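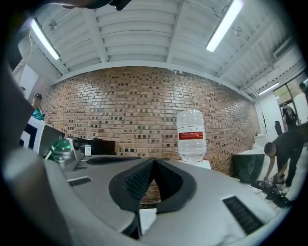
The rulebook for collecting robot training data at Vemisach runs to 24 pages, and I read all of them on the train. It covers how to hold the gripper, how long to wait between takes, what to do with your sleeves. It has a flow chart for dropped objects. What it doesn't have is any evidence that following it makes the data better.

I asked Kelly Gosling, who wrote most of it, where the numbers came from. Why nine seconds of stillness before a recording counts? "We tried a few things and nine felt right," she said. She was at least straight with me.

Good practice in this trade mostly travels that way. One lab settles on a habit, a second copies it, and by November it is printed in somebody's standard. The Clarnell guidelines, which a lot of small outfits now quote in their contracts, ask for cables to be kept clear of walkways and for bystanders to stay out of the recording area "where practicable." I have yet to visit a room where anyone could tell me what practicable meant. Cables end up on the floor. People stand by the windows. Work goes on.

Pierina Mancuso audits these rooms for Bouvier and has a checklist of 200 items – she thinks 15 of them matter. Consent from everyone who might be recorded is on her short list. So is a written note of which gripper was used and when it was last calibrated. The rest, she told me, is there so that clients feel they got an audit.

I'd go further. A rule that can't be checked afterward from the recordings or the paperwork should come out, and so should any rule whose author can't say what goes wrong without it. Gosling winced when I put this to her. She guessed the book would drop to four or five pages.

Her next edition is due in the spring. The draft, when I last saw it, had a new section on footwear.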